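Ticket: Event listing shows wrong start time and truncated blurb
Queue: Community Calendar / Public Programs
Site: Conneely Historical Society
Calendar software: Tuklow Events, hosted
Opened: 11/20/25
Priority: Normal
Status: Resolved, one follow-up open

Problem as reported

The listing for the illustrated lecture on the Prondel streetcar line shows a start time of 8 p.m. on the public calendar and 7 p.m. on the registration page. The flyer at the front desk says 7. The description on the calendar stops in the middle of the second sentence, right after "the last car left the Prondel barn in 1962". The weekly email went out with the 8 p.m. time. Two people have called the desk to ask which is right.

Steps to reproduce

Open the public calendar in month view. Click the lecture. Time reads 8 p.m. Go back, click Register. Time reads 7 p.m. Same result in a private window and on a phone.

Log

Entry 1. Confirmed on desktop and phone. The event record in the Tuklow admin has 7 p.m. in the Start field. Doors field is blank. Registration reads directly from the record, so that page is correct. The calendar page reads from the feed.

Entry 2. Pulled the raw feed. Start time in the feed is 8 p.m. with no time zone attached. Compared with the book sale and the porch tour, both of which carry a zone and display correctly. The lecture was copied from an April event that was entered before the site's zone setting was fixed. Copied events keep the zone value of the original, even when that value is empty.

Entry 3. Set the zone by hand on the lecture record, saved, republished. Feed now gives 7 p.m. with zone. Calendar page still shows 8.

Entry 4. Cleared the calendar cache from the admin panel. No change. Cleared it a second time after logging out all other admin sessions. Calendar page now shows 7 p.m. Not clear whether the sessions mattered or the first clear was just slow. Leaving that alone.

Entry 5. Truncated description. The text was pasted from a word processor and contains a hidden control character after "1962". The feed parser stops there. Retyped the sentence in the plain text box and saved. Full description now displays, including the parking note and the line about slides and postcards from the collection.

Entry 6. Searched the other records for the same character. Found it in the winter quilt talk and in the members' supper. Retyped both. The supper listing had also lost its price line, now restored.

Entry 7. Speaker's name was missing from the reminder template. Separate cause: the template calls a field named Presenter and our records use Speaker. Changed the template. Sent a test reminder to the office address - correct time, correct room, name present.

Entry 8. Registration count is 32 before and after the changes. No sign-ups lost. Sent a correction to everyone registered, subject line "Start time is 7 p.m." Asked the desk to leave the flyer as is.

Attachment on ticket 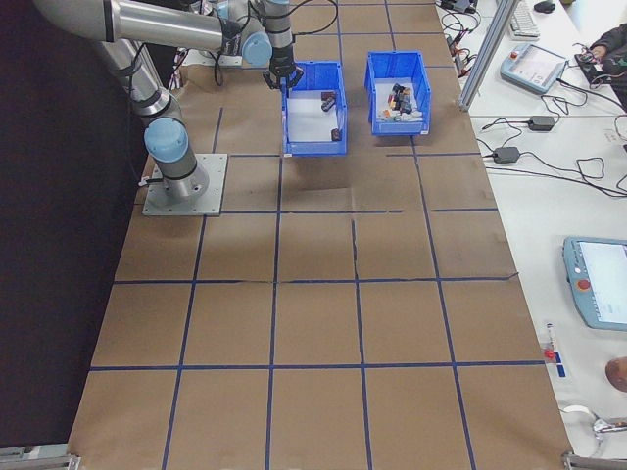

Robotic arm at a table marked off with blue tape, two blue bins at the far end.

Cause

Empty time zone on a copied event, plus a control character in pasted text. The two faults are unrelated.

Workaround until the vendor patches it

Do not use Copy Event on anything created before the zone fix. Start a new record and paste the description through a plain text editor first. After publishing, check the calendar page and the registration page against each other.

Follow-up

Reported the copy behavior to Tuklow. Their reply says it is a known issue with no release date. The Alteo room display in the lobby also reads the feed and refreshes overnight. It was still showing 8 p.m. when this entry was written - check it in the morning and restart the player if it has not picked up the change. Keep the follow-up open until the display has been checked.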